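Print this page | E-mail this page

About Us

Chamoun started with a drawer. Wissam Khoury had spent most of a winter helping his aunt close up her travel agency, and in the bottom of her desk was a drawer full of little internet gadgets that customers had rented for their trips and brought back, some with their cables and a good many without. He took the lot home in a grocery bag, sorted them out on the kitchen table, and by December he was lending them to people in the neighborhood who had a wedding or a church sale or a long drive coming up and wanted to be online without signing up for anything.

We still do more or less the same thing, only with a proper door and a sign over it. We rent and look after portable Wi-Fi devices, routers and the small bits and pieces that go with them, for anyone who needs a connection for a day, a week or a season. Our customers are farm stands, summer camps, traveling theater groups, people whose house is being rewired, and one very loyal quilting circle that takes two devices to every retreat and sends them back with cookies (we do not insist on the cookies, but we have come to look forward to them!).

Munther Khalaf joined in our second year. He had been repairing office phones at Mandico until they closed their shop on Arkness Street, and he came in to rent a router for his daughter's graduation party and stayed until closing time, rearranging our shelves. He has been rearranging them ever since. If you have ever opened one of our parcels and found the cable wound in a neat figure eight with a paper band around it, you have met Munther in a way, and everyone who works here has had to learn that figure eight before being trusted with anything else.

We are a team of 5 now, and we moved into the Cenix Building when the old place got so full that we were eating lunch standing up. It is one long room with a small office at the end. Returns come in by the door, go along the wall to be checked and charged, and finish up at the packing table, where they are matched with their paperwork and made ready for the next person. We tried for a while to do it the other way around so the packing would be nearer the mail pickup, and it was a terrible month, and we moved everything back.

The packing table is the one piece of furniture that has come with us all the way. Wissam bought it secondhand for 58 dollars, and it has been up and down two flights of stairs and through one doorway that was really too narrow for it. We have talked about replacing it with something smarter. Then somebody points out that it is exactly the right height, and the talk moves on to something else.

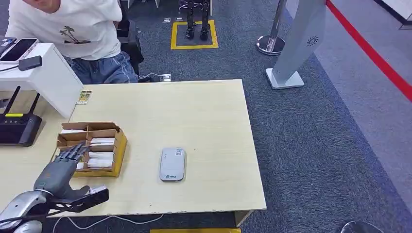
Most of what makes a rental go well is dull, and we are rather fond of it. Small things get kept in trays with dividers, standing up in rows, so that you can put your hand on what you want without turning out a whole box. A device that comes back is wiped down, charged, switched on and left on for a while before it goes anywhere near an envelope. We once sent out a router with no power supply to a couple on a lake with no store for miles, and although they were very gracious about it, Munther drove it out to them himself and we have kept a packing checklist from that evening on.

We also like to talk to people before they rent. Tell us where you are going and what you want to do when you get there, and we will tell you plainly if we think you need a smaller device than the one you picked, or none at all. Some 100 of our regulars have been with us from the early days, and plenty of them first called just to ask a question.

If you are passing, come in and say hello. The door is open from nine in the morning, the coffee is usually on by half past, and the bell works if you push it harder than you think you should. Returns can go through the slot at any hour, in any padded envelope you have handy.

Chamoun Rentals, Suite 3446, Cenix Building | Contact us | Copyright Chamoun Rentals. All rights reserved. | Back to top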